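About Casent

We fix, clean and rehome office machines, mostly the large cream-colored kind that live against a wall and get noticed once a year, when they stop.
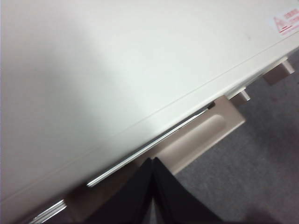 Casent started because Benedikt Pichler couldn't stand to see a good housing thrown away over a bad roller. He was working for a supply firm called Ulloa at the time, and his job was to sell people new machines. He was not very good at it. Customers would ask whether the old one could be saved, and Benedikt would say yes, probably, give me an hour. Ulloa and Benedikt parted on friendly terms one November. They still send us work, and a calendar.

That was 11 years ago. There are seven of us now, in a former carpet showroom on the Flirnodmont road. The floor is excellent.

What we do

Printers, copiers, laminators, binders, shredders, label machines, folding machines. If it takes paper in at one end and is supposed to let it out at the other, bring it over. We also see plenty of equipment from small print shops, some of it imported with a manual in a language no one in the building reads. We have learned to respect a red triangle in any alphabet.

Most of what comes through the door isn't broken in any interesting way. It's full of dust, or there's a staple in it, or somebody has tried to get the staple out with a butter knife. We have a drawer of objects recovered from paper slots. It holds a library card, a great many paper clips, part of a comb and one very flat birthday candle. You are welcome to look through it while you wait.

How it works

You bring the machine, or we collect it if it weighs more than you do. We take the covers off, clean everything, and call you with a price before we order a single part. If the price is silly we'll tell you so. Cleaning and inspection usually takes three working days. Parts take as long as parts take, and no amount of calling the warehouse has ever changed this, though we do keep calling.

We keep more than 400 used parts on the back shelves, sorted by a system called Keka. Keka began as a spreadsheet and is now mostly index cards, after the spreadsheet was lost in a way we've agreed not to discuss. It works very well. Please don't offer to put it back on a computer.

What we don't do

Coffee machines. We get asked every week. We tried it once, for a neighbor, and the neighbor now drinks tea.

We also don't whiten old plastic. Cream is a perfectly decent color for a machine, and if yours has drifted a shade or two over the years, so have we.

Visiting us

The workshop is open from 8:30 in the morning until 5 - later if the light is on and you knock loudly. Parking is at the back, beside the big door. Please unplug the machine and take the paper out before you set off, and if you have kept the power cord, bring that too. People never bring the cord.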